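用了四个月的 Calalon 桌垫，终于可以坐下来好好说一说了。

事情要从去年搬家讲起。新家客厅靠窗的地方放了一张旧长桌，是我公公留下来的，实木的，很重，两个人抬都费劲。桌子是好桌子，就是桌面早被几十年的茶杯、热锅和孩子的圆珠笔折腾得坑坑洼洼。我先生想打磨了重新上油，我舍不得，那上头还有他小时候刻的半个名字呢。吵来吵去，最后各退一步：桌面不动，铺一张垫子。

于是就有了这篇东西。我本来只想买张便宜的，结果越看越多，前后买了三张，退了一张，送了一张，留下来的就是这张黑色细纹的 Calalon。

## 先说说为什么不选别的

第一张买的是透明软玻璃，相信很多朋友家里都有。好处是便宜，能看见底下的木纹；坏处是刚拆开的时候那个味道，我在阳台上晾了一个多星期，拿进来还是闻得到。夏天胳膊搁上去黏得很，写几行字就要抬一下手，"滋"的一声，我女儿觉得好玩，我听着难受。而且它跟木头之间容易进水汽，杯子底下洇出一圈白印，擦不掉，得掀起来晾。这张后来退了，运费自己出的。

第二张是 Ladefoged 的羊毛毡垫，深灰色，摸着真是舒服，冬天把手放上去暖暖的，拍照也好看。我妹妹来家里一眼就看上了。可是毡子这东西，橡皮屑掉进去就出不来，饼干渣更不用提，我每天拿粘毛滚筒滚两遍，滚到后来表面起了一层小毛球。有一回女儿打翻了半碗绿豆汤，我站在那儿看着它一点一点渗下去，心也跟着一点一点凉。洗是能洗的，洗完边上翘起来，怎么压都压不平。妹妹说她不嫌弃，就给她拿走了，现在铺在她家书房里，她一个人住，用得比我斯文多了。

## Calalon 到手的样子

垫子是卷着寄来的，外面一层厚纸筒，没有塑料泡沫，这点我喜欢。刚铺开两头会往上卷，说明书上写反向卷一下再放平，我照做了，又拿字典和砂锅盖压了一晚上，第二天早上就服帖了。味道有一点点，类似新鞋盒，开窗散两天就没了。

颜色是那种不反光的黑，表面有很细很细的纹路，指甲划过去有轻轻的沙沙声。我一开始担心黑色太沉，铺上去才发现旧木头的边从四周露出来一圈，反倒精神了。我先生围着桌子转了两圈，说像饭店，我就当他是夸奖。

背面是一层防滑的底，抓桌子抓得很牢。我们家那张桌子有一个角略低，以前本子放上去会慢慢往下溜，现在不溜了。

## 日常用下来

我家这张桌子一天里要当好几回不同的桌子用。早上是早饭桌，上午是我对账、写信的桌子，下午三点多女儿放学回来，它就变成作业桌和手工桌，晚上我先生还要占一头修他那些收音机。所以一张垫子好不好，在我们家很快就见分晓。

写字：软硬合适，单张纸直接垫着写也不会戳破，圆珠笔尤其顺。铅笔写下去颜色会比硬桌面上深一点点，女儿说像换了一支笔。不过用尺子画细线的时候，我还是会在底下加一块硬板，线才直得干净。

吃饭：汤水不渗，抹布一擦就走。酱油要快一点擦，搁久了会有淡淡的印子，黑色的垫子上看不出来，但斜着对光能看见。烫的东西我不敢直接放，说明书也不建议，砂锅底下还是老老实实垫木托。

做手工：这是我最满意的一项。小零件掉在垫子上不弹，螺丝、珠子、纽扣，落下来就停在那里。以前在光桌面上，一颗珠子能一路蹦到沙发底下，全家趴在地上找。黑底还有一个好处，浅色的东西放上去特别清楚，白的、银的、亮蓝的，眼睛一扫就找到了。

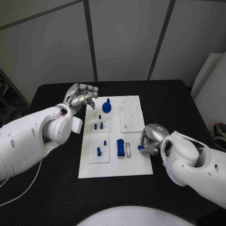
## 清洁和保养

平时用湿抹布，拧干一点，顺着纹路擦。纹路虽然细，时间长了还是会积灰，特别是靠窗那一边，太阳斜着照进来的时候就显出一层白蒙蒙的。我的办法是隔一阵子用软毛刷蘸一点稀释过的洗洁精刷一遍，再用清水抹布擦两回，放在那儿自然干，千万别拿吹风机去吹，我邻居就是这么把她那张吹出一个鼓包的。

面粉要单独讲。十月里我做了一次包子，图省事直接在垫子旁边揉面，面粉飘得到处都是，钻进纹路里，一沾水就成了浆糊。那天刷到晚上九点，胳膊酸得不行，包子倒是挺好吃。后来揉面我都回厨房去了，大家引以为戒。

胶水分两种。白乳胶干了以后可以整片揭下来，揭的时候还挺解压。502 就没办法了，我先生修收音机滴过一滴，现在靠右手边有一个米粒大的硬点，抠不掉，摸得着。我跟他讲了几次，他说这是使用痕迹，跟桌子上刻的半个名字是一个道理。

美工刀不要直接在上面裁，它毕竟是桌垫，切割垫是另一样东西。女儿有次裁卡纸划了一道，浅浅的，过了几天看着没那么明显了，可摸上去还是有。

## 和 Plasetti 的比较

有朋友问过我，为什么不买 Plasetti，同样是细纹，名气还大些。我在 Gatport 的店里摸过样品，也借朋友家的用过一个周末，说点自己的感受。

Plasetti 的手感更滑，鼠标在上面跑得很利落，如果您这张桌子主要是放电脑，我觉得它更合适。它的边是包过的，走线很齐，看着讲究。可是包边有高度，胳膊搁在边上写字，时间一长会硌出一道红印子。Calalon 是直接裁切的，边上平平的，没什么好看，胳膊舒服。

防滑方面 Calalon 要好一些，Plasetti 在光滑的漆面上会跟着人走，朋友家里用双面胶粘了四个角。颜色倒是 Plasetti 选择多，有一种灰绿色我是真喜欢，站在店里摸了半天，要不是家里已经铺上了，说不定就抱回来了。

店里那位 Iason Christodoulou 先生很有耐心，我问东问西问了大半个下午，他还替我把两张样品并排铺开，倒了点水让我看。他的意思是家里有小孩的选 Calalon，一个人办公的选 Plasetti。我回来想想，觉得他说得在理，而且两张他店里都卖，也没有硬推哪一张给我。

## 不满意的地方

好话说了不少，缺点也得写上，免得有人买了回来怪我。

一是重。卷起来也重，我一个人铺很勉强，最好两个人一头一个。想着每天收起来的朋友就别考虑了，它是铺上去就不挪的东西。

二是尺寸。标准尺寸跟我家的长桌对不上，两边都短一截，定做又要另外加钱，还得等。我最后没有定做，就让木头露着，看久了也顺眼。

三是黑色显猫毛。我家的猫是白的，每天下午必定要上去睡一觉，它起来以后，垫子上就有一个完整的猫的轮廓。橡胶手套沾点水一抹就能抹成一团，不算麻烦，就是天天要抹。

四是客服回信慢。我写信问能不能用酒精擦，等了好些天，回过来两行字，说少量可以，不要泡。答案是有了，就是那时候我早擦过了。

## 值不值得买

看您家里怎么用。桌子新、爱惜东西、只放一台电脑一盏灯，那便宜的也足够，不必花这个钱。要是像我们家这样，一张桌子从早用到晚，又是汤又是胶水又是螺丝，桌面底下还有点舍不得磨掉的东西，我觉得可以买。满分十分的话，我给九分，扣的那一分给猫毛和客服平分。

我先生昨天在饭桌上提起，说卧室那张小书桌要不要也铺一张。我说那张可以买灰绿色的 Plasetti，他没吭声，低头喝汤去了。过几天我再去一趟 Gatport 看看，要是真买了，回来再接着写。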